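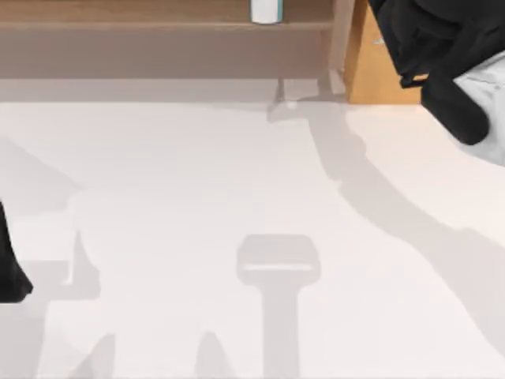 # Household Words Glossary (Grorico edition)

By Urbańczyk
July

A word list for people who translate, sort or tag short texts about the home: rental listings, furniture manuals, letters from a landlord, notes left on a kitchen table. The list has 1000 entries. Each entry is one everyday word or short phrase in English, with a plain definition and one sentence of use.

I started it when I was translating rental contracts for an agency called Bondesura. The same words came back every week, and every week I looked them up again, because the big dictionaries give twelve meanings for "unit" and I needed only the one for apartments. So I began to keep a file.

## What is inside

- `words.tsv` — the list itself, one entry per line
- `notes.tsv` — longer remarks for the words which made trouble
- `changes.txt` — what was added or corrected between versions

Both tables are saved as UTF-8, with tabs between the columns and no quotation marks around the fields. If your spreadsheet program puts quotation marks in when it saves, please remove them before you send me a change.

## Columns

| column | content |
|---|---|
| `head` | the word, lower case, singular |
| `room` | where the thing is usually met: kitchen, bath, hall, any |
| `def` | definition in simple words |
| `use` | one sentence |
| `level` | from 1 to 5, where 5 is rare |
| `see` | other entries that are close in meaning |

The column `room` was a mistake in the first version, I think. A stool can be in any room. I keep it since two users wrote that they filter by it, but the value `any` is now used much more than before.

The column `level` is my own judgment. It is not taken from a frequency list. A word has level 1 if I would expect a learner to know it after one year, and level 5 if I had to ask a native speaker. "Drawer" is 1. "Escutcheon" is 5.

## Words that are difficult

**cabinet, cupboard, closet, counter.** In American use a closet is built in the wall and you hang clothes in it. A cupboard is smaller and mostly for dishes or food. A cabinet has doors or drawers and may stand alone or be fixed. A counter is named for its top, where you work or put things down, and very often there is a cabinet under it. In contracts I have seen "cabinets" used for all of these, so the definition says this too.

**baseboard.** British texts say "skirting board". The list has only the American word as `head`, and the British one is mentioned in `notes.tsv`.

**ledge, shelf, sill.** A sill belongs to a window or a door. A shelf is made to hold things. A ledge holds things because it happens to be flat and narrow.

**fixture.** For a lawyer it is what stays when the tenant leaves. For a plumber it is the sink. Both meanings are given, with the legal one first, because most texts of my users are contracts.

**cup, mug, glass, tumbler.** I spent too many evenings on this group. The definitions go by handle and material, and I know that real people do not speak so strictly.

## Spelling

American spelling everywhere. Hyphens follow what I found more often in manuals: "built-in" as adjective, "dishwasher" as one word, "night light" as two. If a word has two accepted forms, the second one is in `notes.tsv` and is not a separate entry.

## Known problems

- Bathroom words are weaker than kitchen words.
- The example sentences are a little stiff. I wrote them all, and English is my third language.
- 3 entries have an empty `see` column although they should point somewhere. I will repair it in the next version.
- Words for heating come mostly from one manual, for the Driva wall heater, and may be too narrow.

## How to use it

You may copy, change and print the list, also for paid work. Please keep the name Grorico in the file, so that people can find newer versions. It is not legal advice, and if a contract depends on one word, ask a person who knows the law of the place.

## Corrections

Send one correction per message, with the `head` and the new text. A sentence from a real manual or listing helps me very much — also when it shows that I am wrong. I answer slowly in summer.

Last updated: July

Contact: Urbańczyk, Grorico word lists | Back to top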